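Ticket 959 - Right arm stops short over the box
Project: Zelura (student robotics club, Avel bench)
Status: open

Hello all, and thank you for being so patient with us! We've been running the block sorting task most of this month, and on 5 out of 66 tries the right arm halted with a joint warning as it came down to the black box. The left arm has behaved beautifully throughout.

We've restarted the controller, checked the base bolts and slowed the wrist to setting 4, which helped a little - though it may just have been luck.
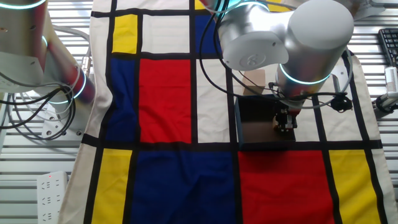 Right arm lowered into the box, with the black cable looping out over the cloth.

Our best guess is that the cable drags when the wrist turns, so we'd like to try shorter ties before anybody touches the settings. Would that upset the warranty at all, do you think?

Recent tickets
Melnychuk gripper slow to open
Zindano controller loses its clock
Spare cable ties for the Avel bench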